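How to Draw Two Cubes on a White Table (and Why It Takes All Afternoon)
Posted 08/09/2019 by Remedios Carrasco

Everyone wants to draw hands. I have seen the hands. We are going to draw cubes.

This is the second exercise in the shadow series. If you skipped the first, on the single egg, go back and do the egg, or carry on and suffer in your own way.

What you need

Two small foam cubes in different pastel colors
A white or very pale table
Paper with a little tooth. I use the Platau 172 gsm pad, which takes erasing without turning to felt
A 2B pencil, a 4B pencil, and a kneaded eraser
Colored pencils if you insist. Mine are Tirkora, and the gray I reach for is number 707, now a stub I hold with my fingernails

Foam is a wonderful material for this. It has no grain and no reflections, and it has nothing interesting to say about itself. Wooden blocks have grain, and beginners draw the grain. They draw it lovingly, for an hour, on a block that leans like a barn.

Step 1: Place the cubes

Set them down on the table a cube or two apart. Turn each one so a corner points toward you and you can see the top and two sides. A cube seen flat on is a square, and you already know how to draw a square. Pale blue and pale pink are a good pair, being close enough in value to be annoying.
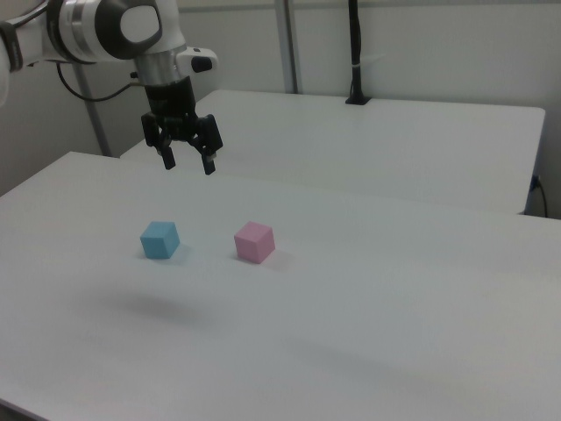 Leave them alone once they're down. You will be tempted to nudge one a little to improve the composition, usually after you've drawn half of it. Sit in one place, too. If you get up for coffee, put your chair back where it was. Salim Lyimo, who took my class in July, drew one cube before lunch and one after, and produced two excellent cubes living under separate laws of perspective.

Step 2: Draw the nearest corner first

With the 2B, make a light vertical line for the edge closest to you. Everything else gets measured from this line. Hold your pencil at arm's length, close one eye, and look like a person in a cartoon about artists. It works, so put up with it.

Now find the two bottom edges running away from that line. They rise as they go back, and they rise less than you think. Then draw the top edges the same way. Do the second cube only when you can look at the first without wincing.

Check the gap between them before you go any further. A gap is a shape like any other, and it's much harder to lie about.

Step 3: Sort the values

Squint until the colors go muddy. Each cube has a light top and darker sides, and one side is usually a bit darker than the other. Leave the top nearly white. Put one even layer of 2B on the lighter side and two layers on the darker one. Do not outline the cube afterward. I know you want to.

Step 4: The shadows on the table

Cast shadows are where good drawings go to get ruined. The classic mistake is a black parallelogram with edges sharp enough to shave with, which makes the cube look as if it is standing next to an open trapdoor. Under broad indoor light, the shadow is faint. Keep the 4B for the thin line where foam meets table, then let everything beyond it fade.

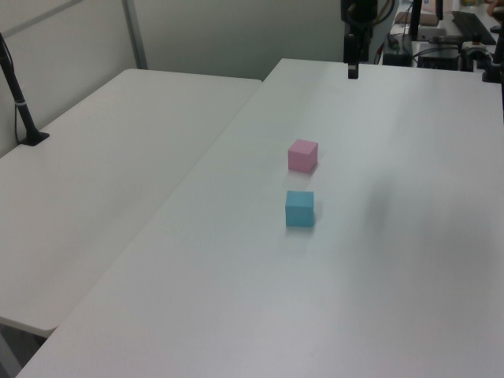 Overlap and depth cause more trouble than shading ever does. Students will put both cubes on the same baseline, like groceries on a conveyor belt, whatever is in front of them. Look at which one is nearer and by how much. With the pink cube slightly farther back and a little to the right of the blue, its base has to sit higher on your paper. Those soft gray shadows are paler than most people's first attempt, so start with a single pass and stop. The table has a blurry gray patch of its own out to the right as well, and you should draw it, very lightly, with the side of the lead. It will look like a smudge. Defend it.

Step 5: The table itself

White is the hard part of a white table. Mine usually ends up as bare paper with a gentle tone toward the back and one crisp front edge. If that edge runs on a diagonal, let it. Straightening it out of politeness will tip your cubes over.

Spray with fixative outdoors. I use Boutros matte, two thin coats, and I wait between them this time.

Next exercise: the Rurkent mug, including the handle. Bring spare paper.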